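Gripper notes, vanity station
21st January — Abdelghani Nasr

Picked up where I stopped before lunch. Question for the day is still whether the stock fingers are good enough for the toiletries set or whether we go over to the Cirkside soft pads that Wilma has been lobbying for since November. I said then I'd have an answer in a week. Moving on.

Setup as before: both arms up, the left one doing all the work and the right one parked. Stock fingers on first, then pads, same pick list, same start pose. Scripts are in the Parnthorpe folder, the version with the slower approach. The faster one is still in there too and is still called "final".

Stock fingers, 140 attempts, 109 good. I'm counting "good" the way Wilma wants it, meaning lifted, held and put back upright. By my own older and more generous definition it would look nicer, so of course we're not using that.

Where the misses went:

Soap box. By far the worst. Picks fine across the narrow side, but the planner likes the long side, and the long side is close to what the fingers can open to. It comes down, touches the top with one fingertip and shoves the box along the counter with great confidence. Tried biasing the grasp angle. Better, then worse after I restarted the controller, so I may have been biasing nothing. Check whether the parameter survives a restart.

Pump bottle. Good on the body, hopeless if it goes for the pump. Twice it grabbed the pump head and rotated the whole thing like it was opening a safe. Want a height limit on the grasp for this one only. Wilma says a special case per object is how the last project died. She's right, but I'm adding it anyway until the demo is over.

Small dark bottle. No complaints. Best behaved thing on the counter.

Round jars. Fine when centered. The one back by the wall is a reach problem and has nothing to do with the fingers: the hand comes in tilted to stay off the backsplash and then closes on the lid at an angle. Moving the jar forward would fix it. Wilma says moving the jar forward is cheating.

Round soap: haven't put it in the list. Left on the desk until I feel stronger.

Then the pads. Only got through part of the list, so no number worth writing down. First impressions: they're kind to the jars and they do stop the box from sliding once they have it. They are also thicker, so I lose opening width, and the box was already the tight one. Net effect on the box so far is that it gets shoved more softly.

Also the pads have to be re-seated after every faucet bump. There were 3 faucet bumps. The collision model has the faucet as a plain cylinder, and the real one has a curved spout and handles, which the pads found before I did. Redo that mesh first, before any more comparing. I don't trust any approach from the left until it's done.

Camera: the Zukora driver dropped out once at frame 1047 and came back by itself. Didn't touch it. Not going to touch it. The chrome drain still gives a hole in the depth, same as always, and the planner still thinks it's a very interesting hole.

Cables on the desk need to be tied back before the right arm gets used for anything. I've written this in the notebook before, see pretty much any page.

To do:
— faucet mesh
— does grasp angle bias survive restart?
— full pad run, same list, don't change anything else halfway (Abdelghani)
— ask Frei whether they sell the thinner pad in a short version
— Wilma to sign off on what "upright" means for a jar

W.R. added: a jar on its lid is not upright.
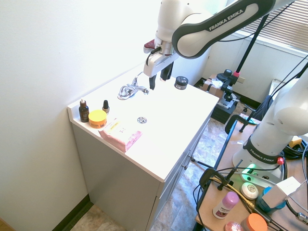

Left arm over the counter, gripper open, right arm parked.

Bench questions: Wilma Rankin, manipulation lab | Back to top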